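Workshop > Guides > Planning and budgets > Two-handed setups

How to budget for a pair of robot hands without wrecking your year

When I priced our first two-handed setup I wrote down the cost of the hands, added shipping, and felt very pleased with myself. Then the real list started (ugh). So this is how I'd do it now, in the order I'd do it.

Start with the jobs. Write down the things you want picked up before you open a single catalog. Ours was groceries: bottles, jars, snack bags, little boxes. Bags and tipped-over bottles ask a lot more of a hand than a stack of neat cartons does, and if cartons are all you have, a plain two-finger gripper will save you a pile of money.

Next, get quotes from at least two sellers, and make them quote the same thing. Brodow sent me a price with wrist adapters and Ollex sent one without, and I spent a whole evening comparing them before I noticed!

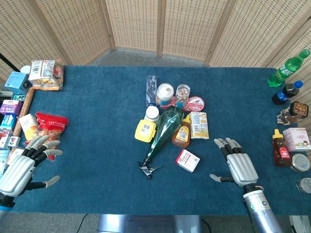

Ask about spare fingertips while you're at it. I put six sets in the first order, and I'd do that again. Ask how long a repair takes too, and whether you get a loaner in the meantime.

Then there's the dull stuff, which gets its own line in my spreadsheet: table, covering, screens, cables, power, and the groceries themselves. My dull line came to $3,914. Radwa Helmy, who checks my numbers, made me split it into "buy once" and "keep buying," and you should too. Packaging gets squashed and you'll be restocking.

Last, book setup time. I allowed 134 hours for mounting, calibration and practice runs, and I'd put that in the budget as real money even if it's your own staff doing it. If you want everything running by June, order the arms first and fuss over the table later.

Comments

Roxana Ursu: Did you look at renting? Munteanu quoted us by the month and it was tempting for a short project.

Stinley_shop: The adapter thing got us as well. Ask for the bolt pattern in writing!

tomasz_k: What did you use to cover the table? Ours is bare and everything round rolls off.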